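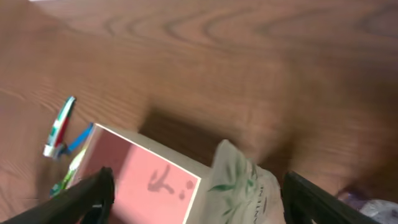 Left and right fingers at the box, seen from the wrist.

4. Packing the toiletry box

I wrote this part for the day shift at Pladwood, so it's our table and our habits, and yours may differ a bit! Before the arms came we packed every box by hand, and now most of my morning goes on setting out and checking.

4.1 Put the open box near the middle of the table, between the two arms.
4.2 Load recipe 692 for the mixed box. (Recipe 788 is the old layout, leave it be.)
4.3 Stand the tall things at the back and lay the brushes and razor lengthways. 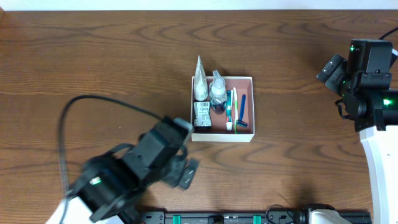 Tài Doãn asked me to add that the packers should be the ones to change a recipe, as they know what sits badly in a box, and he'd like that agreed before Skistarley gets the same kit. I'm with him on that.

4.4 Press Start and keep your hands off the table until both arms have parked.

Caution: never reach in to straighten something mid-move. Pause first, every time.

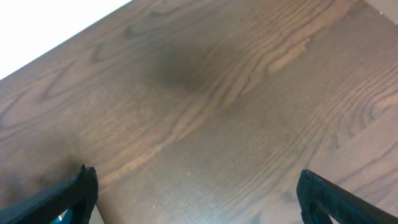

Cleaning has moved from the end of the shift to the start, and I rather like it that way. Clear the table and wipe it before the first run, going slowly over the wood between the fingers, where little pale specks like these are easy to miss. Dark patches in the finish can stay, just put them in the log.

4.5 If you see code 815, pause, open the gripper from the panel and take the item out yourself.

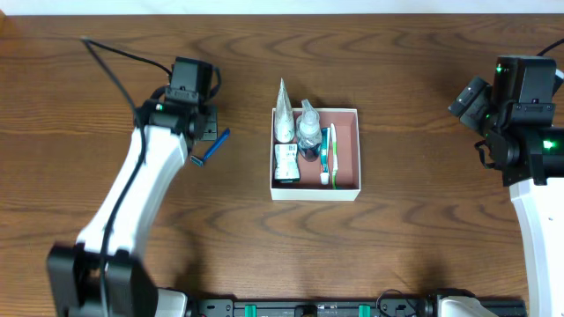 Razor in the left gripper, box at the centre.

Note: log any item you pack by hand. Huệ Kiều reads the log at 2 and sorts out the next recipe from it.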